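The arm and the SATA plug, part four: lowering my expectations
May 21, 2018
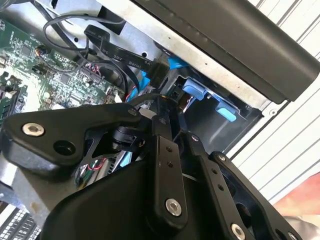 Nokuthula Sithole wrote under the last post that a person with two working hands needs four seconds to pull a SATA cable, and that she'd like to know at what point I plan to compare my numbers against that. She also asked whether I had considered that old desktops come apart perfectly well with a screwdriver and a podcast.

Fair enough. I have considered it. I've been on the skeptical side of this project since before I spent money on it, and I'd like the record to show that the skeptic kept buying parts.

For anyone who skipped the first three: I share a workshop in the old Salgado building with people who mostly do furniture and bikes. We get given dead desktops. Offices clear out, somebody's uncle retires, and the towers end up stacked by the back stairs. The drives have to come out before anything else happens to them. I thought an arm could do the dull part. The arm is a secondhand Kodik, the small one, which I bought with the gripper it came with and a controller that had been opened by at least one previous owner. The camera sits at the wrist and looks out past the fingers.

So, the drive bay. A motherboard is a big flat thing and you can find it from anywhere. The bay is a sheet metal box with a couple of light blue plastic tabs and a black cable shoved into the back of it, and all the other cables in the machine seem to want to be in front of it. The flat SATA cable is the worst of them. It's stiff in one direction and floppy in the other, so if you nudge it from the side it folds, and if you nudge it from the top it springs away and comes back somewhere else. My software treats the world as a set of things that stay where they were last seen. You can guess how that goes.

I ran 160 attempts at the plug over the past few weeks. An attempt means the arm starts parked, goes into the case, closes on the plug, pulls, and comes out again with the plug free and everything else still attached. I counted it as a success only if all of that happened. I've read too many project pages where "success" means the fingers touched something.

It got 31. That's a bit under one in five.

I'd like to say the failures taught me something deep. Mostly they were the same three or four failures over and over. The commonest by a long way was closing on the cable a little behind the plug, which feels like a grip to the motor current and isn't one. You pull, the cable slides, the fingers come out with nothing. The next was approaching at a bad angle so that one of the outer links met the lip of the bay before the fingers got anywhere. The gripper is wide. The linkage sticks out on both sides when it opens, and whoever designed it was thinking of boxes on a conveyor. I can't blame them for that. I can blame myself for reading the opening width on the spec sheet and never asking how much room the rest of it needed.

A few times it pulled the wrong thing. I have one motherboard with a fan header that will never hold a fan again.

The latch is its own problem. Some SATA plugs have the little metal spring clip and some don't, and from where the camera sits I can't tell which I've got until I'm on top of it. With the clip you have to squeeze and pull together. This gripper has one motor. It can squeeze or it can let go. I tried gluing a bump to the inside of one finger so that closing would press the clip down, and for an evening I thought I was a genius. Then I tried it on a different cable. All the same, most of the 31 came after the bump, so it stays on for now.

Then there's light. The board reflects like mad if the lamp is overhead, and the inside of the bay stays black whatever I do. Turning the exposure up to see into the bay washes out the green board, and turning it down to save the board loses the plug. I bought a ring light from Stadico on the strength of the product photos and it made both problems worse. It's now lighting the bench where we fix punctures, and it's very good at that.

Back to the question of money, which Nokuthula has been too polite to raise and which my wife hasn't. The arm and the gripper together came to more than I'll write here. The extras, meaning brackets, cables, a power supply, that ring light and a box of bolts in sizes I turned out not to need, come to $279 so far. I could have paid a teenager to pull drives all summer.

The argument people make at this point is scale. Once it works on one machine it works on all of them, and then you leave it overnight and come back to a pile of drives. I used to repeat this myself. I'd now like to see it. I've worked with four models of tower and each one needed its own approach path, typed in by me, and two of them needed the case turned around. If I have to stand there and turn the case around, I'm the automation. The arm is a very slow pair of pliers that I'm feeding.

There's a fellow on the Lemton forum who claims 150 drives pulled with no human help on a rig not much different from mine. I asked him what he counted as help. He said he opened the cases, removed the side panels, tucked the cables out of the way and loosened the carriers. I don't think he's lying. I think we mean different things by "no help," and I've noticed that everybody's definition gets looser the closer they are to showing a video to someone.

My own log has 3924 entries in it now, and I went back through a good part of it last weekend looking for some sign of improvement I could be pleased about. If you squint there's a trend. If you take out the evening with the bump, there's much less of one. I moved the camera halfway through, too, so the early runs and the late runs aren't really the same experiment. I should have started a new file when I moved it. I didn't, and now I have one long file that I can't fully trust.

What I'm changing:

Narrower fingers. I've drawn a pair that stick out farther past the linkage, so the wide part can stay outside the bay. They'll flex more. I'd rather have flex than keep bending the lip on people's old computers.

Looking again before closing. At the moment it takes a picture, makes a plan and commits. I want it to stop a little short and take a second look, since the cable has usually moved by then. It will make each attempt slower. It already takes the better part of a minute, so I'm past being embarrassed about speed.

One model of tower only, until the number goes up. I'm picking the one we have the most of. The others can wait by the stairs.

And I'm going to time myself with a screwdriver, same machines, same rules, gloves on, because the comment was right and I've been avoiding it. I'll post that number next to the arm's even if it's ugly. I'm fairly sure it'll be ugly.

If I haven't got past half by the end of July I'm going to take the gripper off and sell it, and put the arm to work holding things still while I solder. Several people in the shop have said they would use that today. One of them asked why I didn't start there, and I told him I'd think about it, and then I went back and ran another ten attempts. It got two.

Comments are open as usual. If you have pulled a clipped SATA plug with a single-motor gripper and a stock cable, without touching anything first, I want to hear from you, and I'm going to ask you what you touched.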